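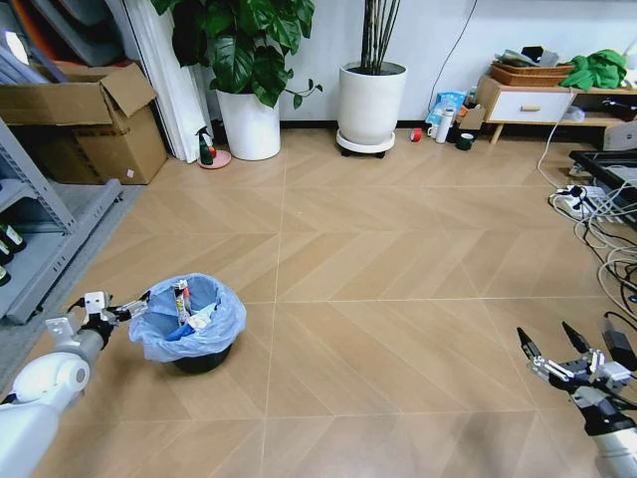
Notas do orador — Separação de resíduos em edifícios de escritórios
Sessão interna da Herkier, 6 de novembro de 2025

Diapositivo 1. Abertura
Cumprimentar os presentes e agradecer à administração do edifício Villanueva a cedência do auditório. Indicar que a apresentação dura menos de meia hora e que as perguntas ficam para o final, salvo dúvidas de terminologia.

Diapositivo 2. Âmbito
O plano abrange os pisos de escritórios e as copas. Ficam excluídos o refeitório, que tem contrato próprio com a Jakik, e o arquivo da cave. Convém dizê-lo logo, pois a questão foi levantada nas duas reuniões anteriores.

Diapositivo 3. Situação atual
O edifício tem cerca de 400 postos de trabalho, quase todos com cesto individual. Os cestos são despejados ao fim do dia, ainda que contenham apenas um lenço de papel ou um invólucro. O saco é substituído de cada vez. Papel limpo, embalagens e restos de comida seguem juntos para o contentor indiferenciado.
Pausa. Deixar o gráfico no ecrã alguns segundos antes de avançar.

Diapositivo 4. Proposta
Retirar os cestos individuais e instalar seis ilhas de separação por piso, cada uma com 4 recipientes: papel e cartão, embalagens, orgânicos e indiferenciados. A localização consta da planta anexa. Nas salas de reunião não haverá qualquer recipiente — este ponto costuma gerar objeções e deve ser apresentado com serenidade.

Diapositivo 5. Dúvidas frequentes
Lenços e guardanapos usados: indiferenciados.
Copos de cartão com revestimento: seguir a indicação afixada na ilha, que reproduz as regras do operador local.
Pilhas, tinteiros e pequenos equipamentos: entregar na receção, nunca nas ilhas.
Documentos confidenciais: mantém-se o circuito de destruição em vigor.

Diapositivo 6. A experiência de Tustalberg
A delegação de Tustalberg aplicou o mesmo modelo durante seis meses. Os colegas relataram alguma resistência inicial e, no primeiro mês, muitos erros no recipiente das embalagens. A sinalética foi refeita com fotografias dos objetos mais comuns. Não citar percentagens; o relatório final ainda não foi validado.

Diapositivo 7. Calendário
Instalação das ilhas em janeiro, piso a piso, de cima para baixo. A recolha dos cestos individuais faz-se na semana seguinte à instalação em cada piso. A equipa de limpeza recebe formação prévia, em horário de serviço.

Diapositivo 8. Encerramento
Remeter para o endereço de correio dos Serviços Gerais. Abrir o período de perguntas. Se surgir a questão dos custos — informar que o orçamento está em apreciação e será divulgado pela via habitual.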